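From: Furtado list member
To: Pestby House Repairs list
Date: 12th February
Subject: Re: Dial unit in the hallway board, the small ring on top

Hello all,

Thank you for the message and for the drawing of the hallway. I read it two times to be sure I understand everything. I will answer between the lines, and then I add what I know from my own flat, number 37, where the hallway has the same kind of board.

> I want to take the black unit out of the board in my hallway, clean the board,
> and put the unit back. The board is the long thin one with the light wood grain,
> between the two doors. Before I start I have three questions.
>
> First, does the board come off the wall with the unit still in it, or must the
> unit come out first?

The unit must come out first, at least in the flats that were finished by Grimov. I tried the other way in July and I regret it. The board came forward a little on one side, the cable behind was too short, and I stood there holding the board with my shoulder until my neighbor came home. Please switch off the power for the hallway at the panel before you do anything, and check it with a tester. In our building the hallway and the bathroom are on the same switch, so tell the other people in the flat.

> Second, I see a small metal ring piece at the top of the unit. I can turn it with
> my fingers, but I don't know if it should come off or if it will fall inside and
> be lost. Is there a tool for it?

No tool is necessary. In my flat it comes off by hand, turning to the left, very slowly at the end. I made the mistake to use pliers the first time and I scratched it. Now I only use the fingers of both hands. 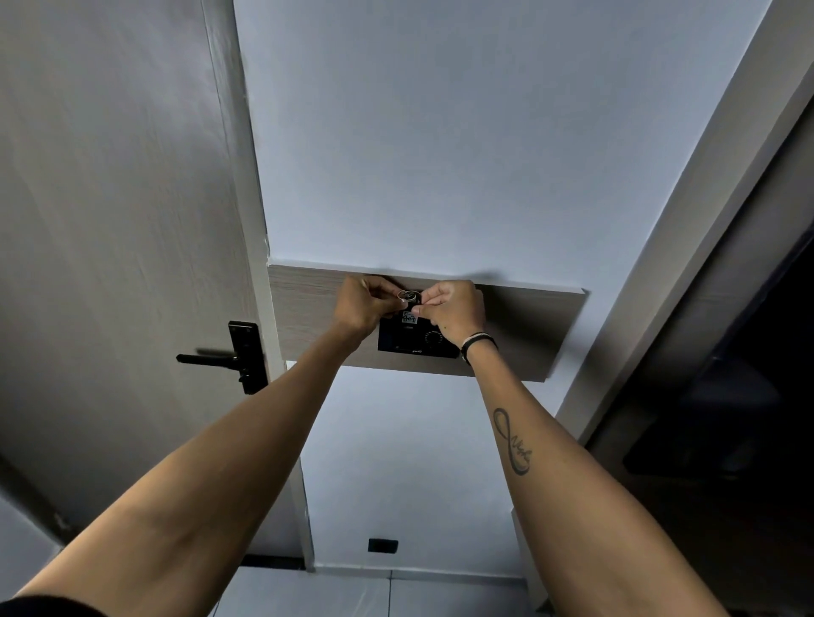 The ring in my type of unit has a thin washer under it, and the washer is the part that people lose. It is almost the same color as the ring and it likes to stay glued to it for some time and then drop. I put a towel on the floor before I begin, and I close both doors, so that it cannot roll into another room. It also helps to take the ring between the fingertips of the two hands, close over the top edge of the unit, because with one hand on a board at that height I always push it to one side. If your unit has a small white sticker on the upper face with handwriting on it, please copy what is written before you clean. On mine it was the number 332, and the ink went away with only a little soap. Later the repair office asked me for exactly this number.

> Third, the dial on the right side. Should I set it to a certain position before
> I remove the unit? The booklet is missing in my flat.

The booklet is missing in my flat also. I can only tell what I do. I make a very light pencil line on the wood, in front of the tick mark where the dial is standing, and after I put the unit back I check that it is still the same. I don't know if the position is important when there is no power. Perhaps someone who had the Ditholm version can say more. I believe their dial has a stop at the end and ours does not have it, but I have seen only one of them and it was a long time ago.

> Also, can I use the normal furniture cleaner for the board?

Please try it first on the lower edge, where it is not seen so much. The surface in my hallway became shiny in spots from the furniture cleaner, and the spots are still there when the light comes from the side. Now I use warm water with a few drops of dish soap, a cloth that is almost dry, and I wipe along the grain and not across. The gray dust sits mostly on the top edge of the board. I clean there with an old soft toothbrush.

Now some things you did not ask.

The two screws behind the front are not the same length. The longer one goes to the left. If you exchange them, the unit will stand a little out from the board and you will think that the cable is in the way. I lost one evening with this.

When you put the ring back, start it by turning to the right with no pressure. If it feels rough after the first half turn, take it off and start again. Mine needs 3 full turns and then it is enough. It should be tight only by finger.

If the washer is already lost, the shop on the Pestby side of the bridge has them in a drawer. You ask for part 456, and they sell up to ten in one bag. I have more than I need in my life, so I can leave a few in your mailbox if you write me your flat number.

I also have one question for the list. Behind my board there is a second cable, thinner, with tape on the end, and it is connected to nothing. Does somebody else have this? I would like to know if I can leave it there when I paint the wall.

With kind regards,
flat 37, Furtado entrance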